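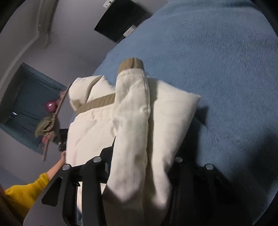

Canvas should be folded the day it is dry and never later, according to one reader in Bestembridge, who wrote in after our March piece on linen closets. The creases set, she said, and after that you are fighting the cloth every time you open the drawer.

She has a point. Plain cotton is the hardest thing in most closets to keep flat. A cream canvas tote with tan straps looks simple enough, but the straps are thicker than the body, and they decide how the rest will lie. Lay them down first, then bring the canvas over them.

The surface matters too. A table lets light cloth slide. A fleece blanket grips it, so a bed with a blanket on it is a good place to work. Numside, the housewares store in Flotley, teaches its folding class that way. The class runs 30 minutes and costs $19.
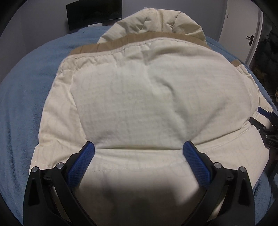

Thin cloth takes more patience than canvas. Gathers and hems will not press flat by hand, and there is no use trying. Smooth the widest panel first, working from the middle out, and leave the gathered parts until last. If there is a contrasting band, use its edge as a guide for the fold. Anything with side sections should have them turned in over the center before you fold the length.

Store the two kinds apart. Canvas can stand on edge in a basket. Thin pieces do better flat, no more than 2 to a stack, on a shelf where the door can be left open a little in damp weather.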